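The Crate Racks at Sastow

Kristýna Urban has been after me since February to write up the racks on the site, mostly because she thinks it will win the argument about whether the steel was worth the money. I doubt it. But the page was half built and the argument isn't going anywhere, so she gets her write-up.

Some background for anyone who missed the newsletter. The old shelving in the Sastow storeroom was painted timber, put up by Hrubý a good while before I started, and it did the job. It sagged, yes. It was ugly and the paint came off on your sleeves. But you put a crate on it and the crate stayed there, which is most of what I ask of a shelf. Trala quoted us on a stainless steel replacement with roller lanes, the idea being that crates go in one end and glide to the other, oldest stock first. The brochure made it sound as though we'd all be home by 3 pm.

I've read plenty of brochures. Rollers are fine while they're new and the crates are all the same. Our crates have never all been the same – we had grey ones from Bretora, blue ones from two different suppliers, and a bin with no lid that Žofie Koubek brought from her garage and won't throw out. Žofie's position is that the rollers will be full of grit within 2 years and we'll be back to shoving things along by hand. Kristýna's position is that Žofie should sweep more often.

My own view is somewhere in the middle. Steel is easy to wipe down and I'll grant that it looks the part. Whether it looks $2000 better than timber is another matter, and I'd want to see it after a proper harvest season before I said anything kind about it. The label panels on the crates are a good idea too, if anyone ever agrees on a colour for the labels.

Comments go to Kristýna, please, as she's the one who wants them.
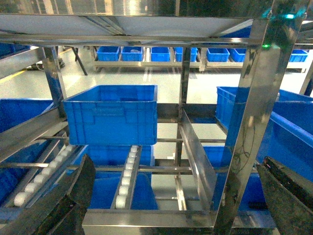
Blue crate on the crossbars, with a second one underneath. Plenty of shine, and rows of little white rollers that have yet to convince me.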